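Matěj Holub
I have cleaned the office microwave. Please hold your applause until the end of the thread.

Background: Stamier, 19 people, one microwave, and since February a soup situation that everyone has agreed to walk past with their eyes on their phone.

It lives on the round table in the meeting corner, which means every serious conversation we have takes place next to it. We once lost a client call to somebody's popcorn.
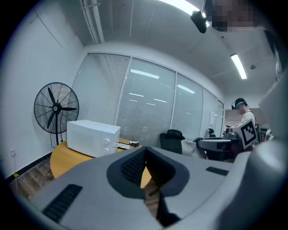
The meeting corner, fan included. Two knobs, no excuses.

Step one was finding out that the glass plate comes out. I mentioned this in the group chat and got 7 replies, all of them some version of "it WHAT"

Do the plate on the table, with a cloth, and go all the way to the edge. The edge is where the lasagna retires.

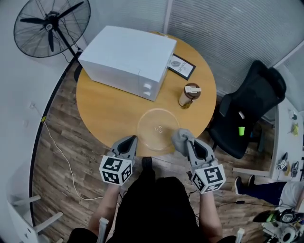 Then the ring with the little wheels under the plate. I won't describe the ring. The ring and I have an understanding.

For the inside: bowl of water, slice of lemon, a few minutes on high, leave the door shut a bit longer, wipe. My grandmother's method. She'd also have had words with whoever heats fish at 11 am — you know who you are, and so does the floor.

Someone has asked if I take requests. The fridge is a different department.

Okay, you can clap now.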